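Fitting a small open-frame rack at home

An open-frame rack costs less than a cabinet and is easier to work on. Ours is a Druvora, and the parts came from Arkitz for 486 in all, shelf included. Allow an afternoon.

Before you start

Check the depth of your longest unit. The Druvora takes up to 381 mm. You will need a crosshead screwdriver, a spirit level, cage nuts and 32 rack screws. Buy a few spares, as they roll away.

Anything that is screwed flat should have countersunk holes, so the heads sit below the surface. If you pack out a bracket with timber, use a smooth, square-cut block and drill pilot holes first.

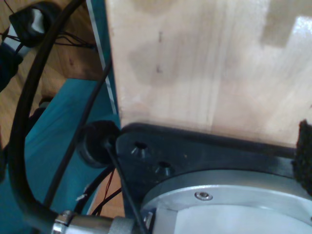 Countersunk holes in a black bracket, with a wooden block resting on it.

Putting up the frame

1. Bolt the rails to the base, finger tight only.
2. Stand the frame on a hard floor and check both rails with the level.
3. Tighten the bolts a little at a time, working corner to corner.
4. Leave enough room to get behind it with a screwdriver.

On carpet, put a board underneath first. The Suvus feet sold as an extra are not worth having. 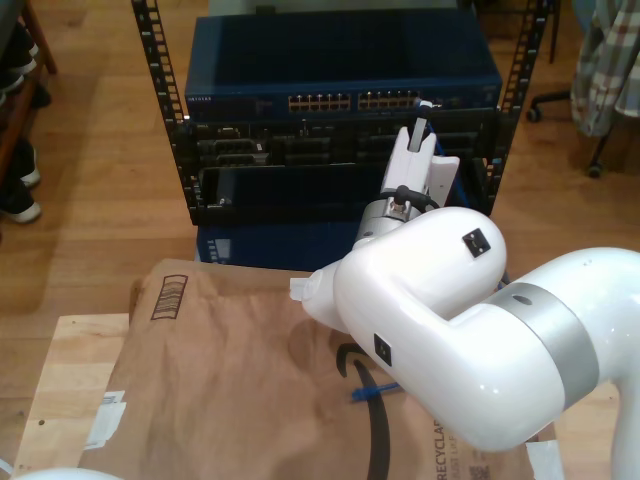 Open-frame rack on a wooden floor.

Loading it

Clip in the cage nuts before you lift anything. Count the square holes on both sides, as being one out is the usual mistake. Heavy units need a shelf or rails of their own, and a second pair of hands.

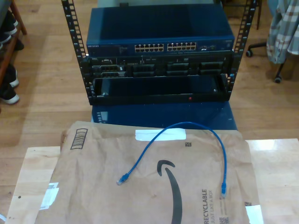 Leave the screws slightly loose until all four are in, then tighten them. Run power leads down one side and network leads down the other. Label both ends of every lead. Stojanović cable ties are reusable and come in packs of 5.

Check the screws again in February or whenever you next dust.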